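Galeria: a louça, essa fronteira da civilização

12 de maio de 2018 · Texto e fotos: Redação Landport

Este site usa cookies para melhorar a sua navegação. Ao continuar, você concorda com a nossa política de privacidade. Aceitar

Todo ano alguém me garante que a próxima geração de máquinas vai tirar a mesa, varrer o chão e, se sobrar bateria, passar as camisas. Todo ano eu volto para casa e passo as camisas. Em abril resolvi perguntar a quem trabalha com isso, e acabei acompanhando a equipe da Tsegaye, que tenta ensinar dois braços robóticos a arrumar a bagunça de um almoço pequeno.

A tarefa leva o nome pomposo de Grullance. Consiste em empilhar pratos, juntar tigelas, desvirar copo e dar um destino à comida. Minha avó fazia isso ouvindo rádio e discutindo com a vizinha pela janela. O sistema faz em silêncio, o que já é uma vantagem.

Segundo a planilha que me mostraram, foram 343 tentativas em abril, das quais 114 terminaram com tudo onde devia estar. Um terço, portanto. Conheço adolescentes com índice pior, mas eles custam menos em eletricidade e, em tese, um dia saem de casa.

O que derruba a máquina raramente é o que eu esperava. Prato ela entende: é redondo, tem borda, fica parado. Copo em pé, também. Já o copo deitado tem vontade própria, e basta um toque torto para ele sair rolando em direção ao chão. Perguntei por que não usavam logo um copo quadrado. Riram por educação.

Comida é outro departamento. Uma fatia de pão aceita ser apertada até certo ponto, e esse ponto muda conforme o pão. Alface, então, parece ter sido inventada para humilhar engenheiros: dobra, rasga, gruda na garra e depois cai no lugar errado. Existe uma regra na equipe, escrita num papel colado na parede, que manda trocar a folha a cada 9 rodadas. Ninguém soube me dizer de onde saiu o número.

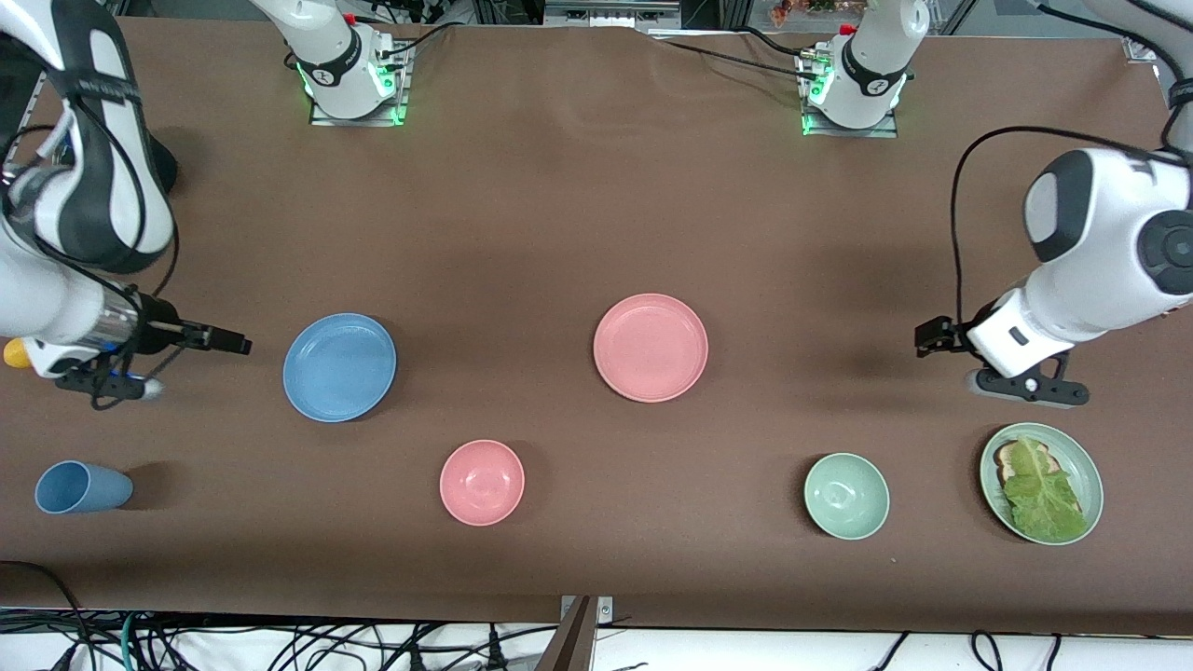
Quanto ao tempo, uma rodada boa leva 4 minutos. Cronometrei a mesma arrumação na minha cozinha e fiz bem mais rápido, embora deva confessar que deixei a tigela na pia "de molho", estratégia que o regulamento da Grullance não aceita.

Na Billel, que aluga equipamento para cozinhas de refeitório, ouvi que o cliente não quer saber de braço nenhum: quer a lava-louças cheia às três da tarde e ninguém reclamando. É um critério razoável, e por enquanto quem o cumpre são pessoas, com avental e dor nas costas. A Tsegaye pretende repetir o teste com talheres. Desejei sorte e fui para casa, onde havia camisas.

Landport · Contato · Todos os direitos reservados · Voltar ao topo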